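Pemalow Hustings Project
Second progress report to the Andrade Fund
Prepared by Hannelore Frerichs, project lead
21 June 2024

Where we are

When the Fund agreed to pay for a season of candidate meetings in the run-up to the Pemalow district council elections, we promised a hustings in every ward, a printed guide to who was standing, and a plain account of how it all went. The guide is printed. The hustings have mostly happened. What follows is the plain account, which I have tried to keep shorter than the one Wellington Fontes gave at the Galer ward meeting when asked for a brief opening statement.

The timetable in our application assumed that candidates, being people who wish to be elected, would like to be invited to rooms full of voters. This was optimistic. Two wards had a full panel at the first time of asking. In the others we sent second letters, then emails, then rang people at home during tea. One candidate replied to say he did not do hustings as his record spoke for itself. He has not previously held office.

The meetings

Galer ward went first and was the best attended, with 83 people in a hall that the booking form says holds rather fewer. Questions were mostly on the bus route, the closed public toilets and the bus route again. Everaldo Pacheco, standing for re-election as ward councillor, was asked why he had voted to cut the evening service and said he would have to look into it. A woman in the second row had brought the minutes, and read them to him.

Dudo ward was quieter. The sitting councillor is stepping down and the three people hoping to replace him agreed on nearly everything, including that they should not go on too long. We finished early, which has never happened to me at a political meeting before. Several people stayed behind to talk to the candidates in the car park, and I think more was learned there than in the hall.

At the Old Market ward meeting we tried written questions drawn from a box. The idea came from Rosângela Barros, who chairs for us, and it worked well in one respect: people who would never stand up and speak put a question in. It worked less well in that we could not ask anyone what they meant. We spent some time on a slip that read only "Drains?" All four candidates said they were in favour. 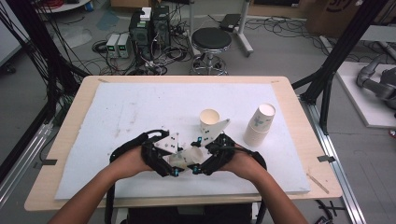

Photo: Cleiton Bragança / Pemalow Hustings Project

The printed guide

We printed 900 copies of the guide and have 299 left. Each candidate had the same space and the same three questions, with a limit of 150 words an answer. Most kept to it. One sent a poem, and since it was within the limit we printed it. Another sent nothing until the morning the proofs went off, then complained that his entry was blank. It was not blank. It said "No reply received", in the same type as everyone else's.

There is one error to own up to. In the first batch, the page for Galer ward gave the polling station as the primary school, which was right until February, when the council moved it to the church hall. The council had told us about the move. The letter was in my in-tray, under the other letters. We put a correction slip in every copy still in our hands and posted a notice on the door of each shop that had taken a pile. The later batch is correct.

Delivery to the outlying farms took much longer than planned. Cleiton did most of it by bicycle and reports strong local feeling about drains, so perhaps the slip in the box deserved a better answer than it got.

Money

Spending is within budget, though the shape has changed. Hall hire cost less than we expected because two of the parish halls waived the fee. Printing cost more, partly on account of the correction slips, which I would ask the Fund to regard as a lesson of moderate price. We have not used the line for stewards' training. The people who offered to steward had all done it before, some of them at weddings, which they tell me is harder.

We would like to move what is left under training across to transport. Both people who gave lifts to the Dudo meeting used their own cars and neither has sent in a claim. I have asked twice and been told not to be silly. I would still like the money to be there for next time.

What has not gone well

Younger voters did not come. We had put this in the application as a main aim, so there is no use hiding it at the bottom of a page. We held the meetings at half past seven in church and parish halls, advertised them in the parish newsletter, and were then surprised by who turned up. A short lunchtime session at the sixth form college is being arranged, and the college has asked that candidates take questions without a speech first. Three have accepted on those terms. Wellington Fontes is thinking about it.

We also lost the recording of the Dudo meeting. The sound from Galer and Old Market is on our website with a written transcript.

Still to do

The last two ward meetings are booked and the panels confirmed in writing, as far as anything is confirmed with candidates. Rosângela will chair one and I will chair the other. We are going back to spoken questions, with the box kept on a side table for anyone who prefers it and a line on the slip asking people to write a whole sentence.

After polling day we will send a short form to everyone who left an address, asking whether the meetings helped them decide. The final report will include the results of that and full accounts with receipts. If the Fund could let us know about the transport line before the next meeting, I can stop arguing with the drivers about petrol.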